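Sorting a Mixed Parts Bin

Wilo bins come back from the floor with odds and ends in the bottom. Clear each one before it goes on the rack again.

Step 1. Set out 4 small trays and label them: keep, return, scrap, unknown.

Step 2. Take out the large pieces first, then the small ones. Don't tip the bin; the sloping sides send parts everywhere.

Step 3. Weigh the keep tray. Anything over 100 grams goes back to Quinlan stores.

Step 4. Check the floor of the bin. Scratches and pale patches are normal wear. Cracks are not.

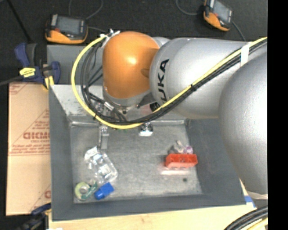
Step 5. Wipe the bin with a dry cloth and rack it open side up.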